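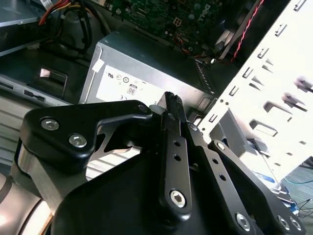
Home Opinion Repairs Letters About

Last updated: Sunday, July 11, 2021

Should you really build your own computer?

Every few months somebody tells me that building a desktop computer is easy now. It's like Lego, they say. I have built or rebuilt a fair number of the things over the years, and I have played with Lego too, and I don't remember Lego needing a torch, a magnet on a stick and a phone call to a shop.

The claim usually comes with a figure attached. In November a friend in Verholm told me he had saved £78 by buying the parts and putting them together himself. I asked what he had paid in total and he said £647. I asked how long it had taken and he changed the subject. I later heard it was three evenings, one of them spent wondering why nothing came on. If you enjoyed the three evenings, fine, they cost you nothing. If you didn't, that's a poor hourly rate for work done on your knees on the carpet.

My real quarrel is with the case. People spend weeks arguing over processors and then buy whatever box is cheap or has a window in the side, and the box is what you have to live with. It decides whether you can get your hand in. It decides if the power supply slides into place or has to be tilted, sworn at and tilted back. I have yet to see an advert for a case that shows a hand inside it, with a plug between two fingers, trying to reach a socket in the far corner.

Then there are the cables. The videos make a great deal of neat cables, tied back so that the whole inside looks like a hotel lobby. I've heard it said that this does wonders for the cooling. I doubt it does much in an ordinary machine, so long as nothing is hanging in a fan. What I do know is that a tightly tied bundle has to be cut open again the first time a drive fails, and you'll be doing that with kitchen scissors very close to things you would like to keep. I leave mine a bit slack. They look dreadful and I can get at them.

I am told the answer to all this is to buy ready-made, and I'm not convinced by that either. The last Daruvton desktop I opened for a neighbour had a power supply with a plug I couldn't match to anything in my drawer, so a part that should have been a quick swap meant ordering from the maker and waiting about a fortnight. The Botha it replaced was ugly and heavy and took ordinary parts. Guess which one is still running, in a shed in Gallton, doing the accounts for an allotment society.

So I would put the question differently. Before buying either sort, ask to see one with the side off. Look at the screws and see whether they are the same as each other. Look at the power supply and ask how it comes out, and whether anything else has to come out first. If the person selling it doesn't know — and quite often they don't — try another shop.

As for the £78, my friend has since spent it on a quieter fan. He says fitting it was easy. The side panel is still leaning against his desk.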